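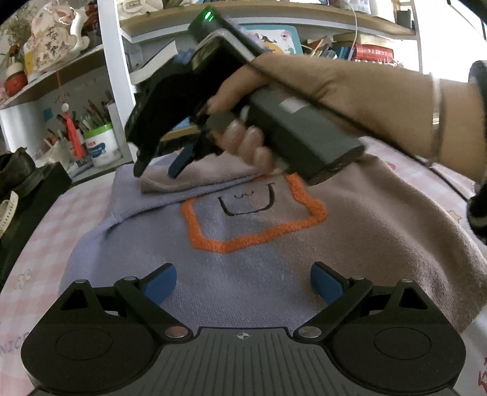

Skuswood, June

Bed linen is the set of removable textiles laid over a mattress for hygiene, warmth and comfort. The term covers sheets, pillowcases and duvet covers, and in some usage blankets and bedspreads as well. It survives from a period when most such goods were woven from flax.

Fibers and weave
Cotton is the most common fiber today, often blended with polyester to reduce wrinkling. Plain weave (percale) gives a crisp, matte cloth. Sateen weave floats more yarn on the surface and feels smoother, but it snags more easily. Linen proper absorbs moisture well and softens with repeated washing.

Thread count is the number of warp and weft threads in one square inch of cloth. A plain sheet sold in the Skuswood district under the Wonlow name has a count of 184. Counts for multi-ply yarns are sometimes inflated by counting each ply separately – a practice that makes comparison between makers difficult.

Sizing
A flat sheet is cut wider and longer than the mattress so that the edges can be tucked under. A twin mattress in North America is commonly 39 inches wide. Fitted sheets have elastic corners and are sized by mattress depth as well as by width and length.

Folding
Flat sheets are usually folded lengthwise first, then crosswise. Fitted sheets are folded by tucking the corners into one another – the elastic edge is then turned inward to form a rectangle.

See also: Blanket; Mattress pad; Textile care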